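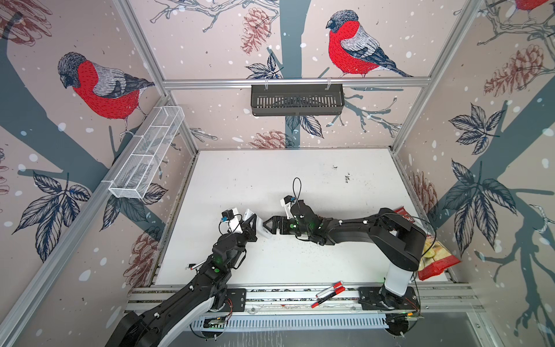
Celda de dos brazos Pranis, con las pinzas frente a frente sobre la mesa.

Preguntas frecuentes sobre el uso de las celdas de dos brazos
Netero – Sede Huamán
Última revisión: 10 Sep 2026

Estas respuestas valen para las celdas Pranis de la sede Huamán. Completan la guía interna Rovholm, que sigue siendo el texto de referencia. Si una respuesta de esta página y la guía no coinciden, se aplica la guía y se avisa al responsable de área.

¿Quién puede poner en marcha una celda?
Las personas con la habilitación de operador vigente. La habilitación se renueva cada año en enero. Quien la tenga caducada puede asistir a una sesión, pero no habilitar los motores ni teleoperar.

¿Hace falta una segunda persona?
Para la teleoperación ordinaria, no. Para cambiar pinzas, soltar una placa de montaje o tocar el cableado del carril delantero, sí: son 2 personas, y una de ellas se queda junto a la parada de emergencia durante todo el trabajo.

¿Qué se comprueba antes de arrancar?
– Tornillos de las placas de montaje de ambos brazos.
– Cables de las cámaras de muñeca: el bucle tiene que permitir el giro completo sin engancharse en los dedos.
– Cables sueltos en la parte delantera, junto a las bases.
– Cestas de las paredes bien colgadas y fuera del recorrido previsto.
– Imagen de todas las cámaras en pantalla.
La lista se firma al principio de cada turno. No basta con la firma del turno anterior.

Las luces de las articulaciones están en verde. ¿Puedo meter la mano?
No. En nuestras celdas el verde indica que la articulación tiene alimentación y comunica sin fallos. Para entrar en el volumen de trabajo hay que deshabilitar los motores desde el puesto y esperar la confirmación en pantalla. Lo mismo vale para recoger una pieza caída, aunque esté en el borde de la mesa.

¿A qué velocidad se trabaja?
El límite es de 200 mm/s en la punta de la pinza. Cuando los dos brazos actúan sobre el mismo objeto, el límite baja a 40 mm/s. Los valores están fijados en el perfil de la celda y el operador no los modifica. Si una tarea necesita otro perfil, se solicita por escrito.

¿Cómo se hace un pase de un brazo a otro?
Un brazo sujeta y el otro se acerca. El que sujeta permanece quieto hasta que el segundo ha cerrado la pinza, y solo entonces abre. Con material plano o plegado conviene agarrar cerca de un extremo y dejar libre el resto para la otra pinza.
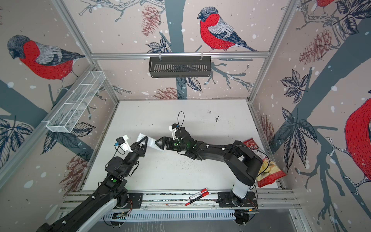 ¿Qué objetos se pueden manipular?
Los de la lista de la tarea. Quedan excluidos el vidrio, los recipientes con líquido y cualquier objeto con filo. Los dispositivos que lleven pilas se admiten si la carcasa no está dañada, y las pilas se retiran cuando la tarea no las necesita. Una tapa que no cierra bien se anota en el parte antes de empezar.

¿Y si el objeto queda contra la pared de la celda?
Es la situación que más partes genera. Se baja la velocidad, se pasa a la cámara de muñeca y se trabaja con movimientos cortos. La pinza no debe empujar el objeto contra el panel para colocarlo.
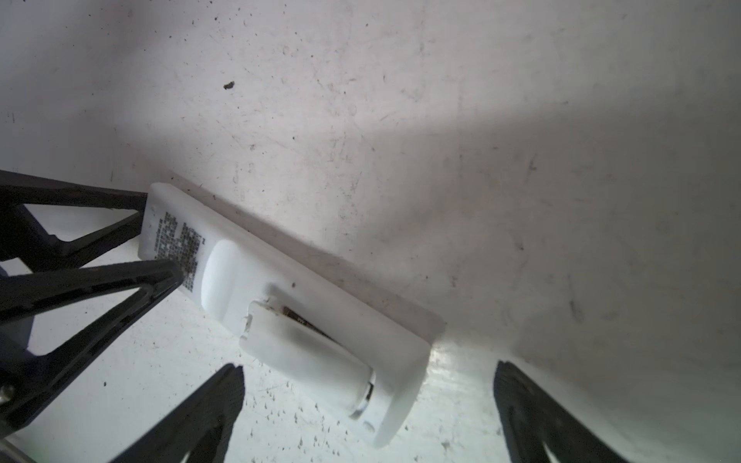
Se busca un lado por el que entren los dedos y se cierra despacio, mirando que ninguno roce la superficie. Tras 4 intentos fallidos se para, se deshabilitan los motores y se recoloca el objeto a mano. Insistir más desgasta las puntas y marca la mesa.

¿Cada cuánto se limpia la mesa?
Al final de cada turno, con los motores deshabilitados y un paño que no suelte pelusa. Las rayas y marcas permanentes no impiden trabajar. Las partículas sueltas se retiran, sobre todo en la zona central, donde coinciden las pinzas.

¿Se puede sujetar una caja con las dos pinzas a la vez?
Sí, con el perfil lento. Cada pinza toma un extremo y los dos brazos se mueven en la misma dirección. Si el cartón empieza a doblarse, se detiene el movimiento y se abre una sola pinza – nunca las dos a la vez con la caja en alto.
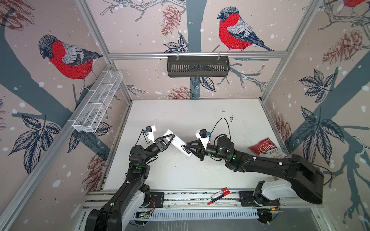 Agarre a dos manos: una caja blanca alargada, inclinada, con una pinza en cada extremo.

¿Qué hago después de una parada de emergencia?
No rearmar de inmediato. Se anota la posición de los brazos, se comprueba si algún objeto ha quedado atrapado y se revisan los cables de las muñecas. El rearme lo hace el operador del turno desde el puesto. Si la causa no está clara, la celda se queda parada hasta que la vea mantenimiento.

¿Dónde se guardan los partes?
En la carpeta de la celda, dentro del servidor de Huamán. Los partes en papel ya no se aceptan.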